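Papers > Domestic Objects > Issue 19 > The Shared Table

Contents Abstract Full text Notes Cite

4. The table as a place where things are kept

4.1 Tenure

Households like to say that a table is for eating at. Our diaries suggest it is chiefly for putting things on, and that eating takes place in whatever is left over. Of the 113 tables in the Jesel survey, only 11 were described by their keepers as clear, and we have our doubts about five of those.

We use the word tenure for the right of an object to stay where it is without anyone defending it. A kettle has tenure. So, in most homes, does a box of tissues, which no one remembers placing and no one would dream of moving. Bowls are a harder case. They arrive for a purpose and then linger, and the longer they linger the more other objects begin to arrange themselves round them. At the table in Figure 4 the back edge, by the wall, has gone to the long-term residents, and the bowls have the mat.
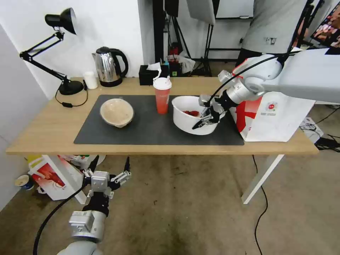 Figure 4. Kettle, tissue box and small items along the wall; bowls and a lidded red cup on the mat.

Chávez objects to the whole idea of tenure, on the grounds that it makes laziness sound like law. The kettle stays put, on this view, for the dull reason that the socket does, and a theory of kettles ought to begin with the wiring. We accept the point about sockets. It does not account for the tissues.

4.2 The mat as a border

Mats were bought, according to the diaries, to protect the table. What they mostly do is divide it. Keepers spoke of things being 'on the mat' or 'off the mat' in the tone other people reserve for parish boundaries, and one Cedeck household had gone through three years of mild bad feeling over a fruit bowl that sat across the line. Objects on the mat are held to be in use, or at any rate to have a good excuse. Objects off it are in storage, though the keeper would never put it so.

4.3 Bags 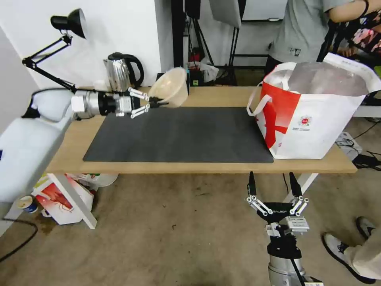

Figure 5. The same table, with a shopping bag at the right-hand end.

The shopping bag is the great squatter of the domestic table. It comes in as transport and stays as furniture, and in the Fider diaries it outlasted its own shopping in 19 homes. Once emptied it is seldom folded; it becomes a container for whatever has no better address, other bags and wrappings above all. The one in Figure 5 has its opening stuffed with crumpled see-through plastic, and it has a foot in both camps, resting partly on the mat while the rest of it sticks out past the end of the table. By the rules set out in 4.2 it is neither in use nor in storage. Our coding scheme had no box for this, and after a long afternoon we added one, labelled 'bag'.

Paper bags fared worse than bags with strap handles. Keepers threw them out sooner, or demoted them to the floor, where they entered a second and much less closely watched career. We return to floors in Section 5 - with some reluctance, as the diaries on that subject are long.

Related items
Drawers of last resort: a survey of spare keys
Who owns the windowsill?
Mugs in transit between rooms
Notes towards a history of the draining board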